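Simulated arm won't let go of the padlock

Stellan Solheim
Posted 27 October 2019 in Simulation and Control

Hi all, hoping somebody has met this one. I'm building a tidy-up task in simulation for a little project called Broltasix. The arm picks things up off a dresser and sets them down again somewhere else on the top. The tissue box is fine. The tiara is a bit fiddly but I can live with it. The padlock is driving me up the wall.

It gets picked up by the shackle nicely enough and carried across, and then on a bad run the fingers get the open command and the thing just stays there, stuck to one finger. A second or so later it either drops or shoots off sideways and takes the tiara with it. I ran 1,000 episodes overnight and 304 of them ended like that, so it's hardly a fluke!

What I've tried so far: less friction on the fingers (then it slips out on the way over), a slower opening, and letting go from a bit higher up. The last one helped slightly, but it bounces. This is the stage where it goes wrong, with the padlock down near the wood at the back right of the top. 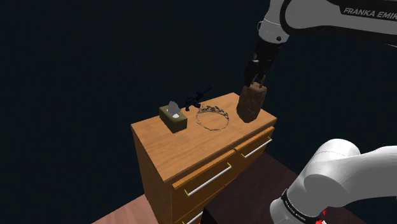

2 replies

Yhon Huanca
I'd bet on the collision shape. Have a look at what your importer did with the shackle. Mine wrapped the whole padlock in one convex hull, so the hole got filled in and the fingers were squeezing a solid lump that didn't match what I saw on screen. Turn on the collision view and you'll know in ten seconds.

If that's it, split the mesh into several convex pieces — one for the body and a few short ones round the shackle. Then check how deep the fingers are pressing in while they hold it. When mine were sunk in, the solver shoved everything apart the moment they opened, and that was my sideways shot. I dropped the grip force until it only just held and put the finger friction back to where it started. I also made the arm wait until the padlock's speed had settled before opening.

One more thing, please don't copy this straight on to a real arm. A release that fails one time in three is a safety matter once there's a lump of metal and somebody's hand nearby. I'd want a check that the object has really left the fingers before the arm lifts away. We had a scare with that in July on the Muli rig and I still wince.

Stellan Solheim
You were right about the hull, the shackle was completely filled in. I've split it up and done another 900 episodes, and I'm down to some 60 bad ones. Those that are left all seem to touch the wood before the fingers open, so I think I'm pushing it into the top. Will lift the target by a hair and try again tonight. Thank you!!

Prerkham
had same with a mug in Wuso. just made the timestep smaller and it went away, never found out why. runs took ages though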